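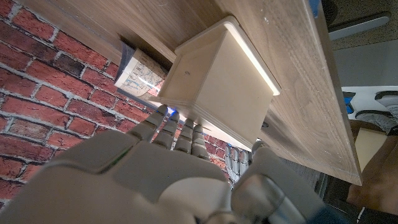

About us

Hello, and welcome to Rarlow! I'm Chiharu Sugiyama, and I started this place with Tatsuya Chiba, who was at the next bench when we both worked on packing lines and who still labels his own screwdrivers. We teach robots to handle ordinary things – boxes, paper, cupboard doors, the stuff you and I pick up without a thought. We also run short courses for people who'd like to learn the same work, so we're a bit of a company and a bit of a school, and we've stopped trying to pick one.

The firm is small. Lejla Perić looks after the courses and the bookings, Shinji Ueda does the software, and Ayane Tanabe keeps the arms and hands in working order (if you've ever tried to get a finger joint back together at six in the evening, you'll know why we bring her cake). We have one long room, a kitchen that is too small for us, and a brick wall that I fell in love with the day we came to see the place.

How the open days began

Our first one was on Tuesday, March 19, 2019, and we very nearly called it off. We'd asked our neighbours, a few old customers from Clalico and a class from the school up the road, and I had it in my head that four people might come. We ended up with 50 through the door! Tatsuya gave his talk twice, then a third time in the kitchen for the ones who couldn't get in, and we ran out of cups well before lunch.

What I remember best is how long people stayed. I'd planned a big speech with slides and so on, and I got through maybe a third of it before a boy at the front asked if he could just watch the robot, please. Fair enough. We switched the projector off and it has stayed off at every open day since.

What you'll see on a visit

We keep it simple. You come in, hang your coat up, and somebody from the team walks you over to whatever we're working on that week. It's proper work and you get it as it is, with the cables and the tape and the bits that need doing again. A morning might be spent on one job, such as getting two hands to work near a box and a paper map on the same table. Paper is a favourite of mine. It bends, it rolls itself up, it slides when you breathe on it, and a hand that's happy with a solid box has a whole new set of problems with a map that wants to curl.

Do ask questions, and ask them while things are going on. Shinji will happily stop and tell you why the arm paused, and if he doesn't know he'll say so and write it down. Some of our best fixes have come out of that notebook. 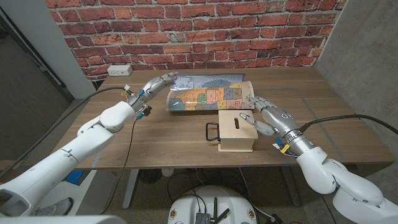

Ayane Tanabe would like it added here that the pauses are the best part, and that visitors who wander off for tea when the arm stops are missing the bit where all the thinking gets done. She has asked me to put this on the website for two years, so there you are, Ayane.

Courses and school groups

Our main course is called Girard. It runs over four days and takes you from moving one arm safely to planning a short task for two. You don't need to have written any code before, though it helps if you like fiddling with things. Clasier is the shorter one, a single day for teachers, and Lejla runs it every June. So far 173 people have done one or the other, and a fair few come back to help out on open days.

School groups are very welcome. Please send us the numbers and ages beforehand so we can sort out the chairs.

Coming to see us

Open days are free, but do book, as the room fills up quickly. Ring the office and ask for extension 316, or use the form on the contact page and Lejla will get back to you. There's a step at the front door, and a ramp round the side if you'd prefer it – just knock on the window and one of us will come and let you in.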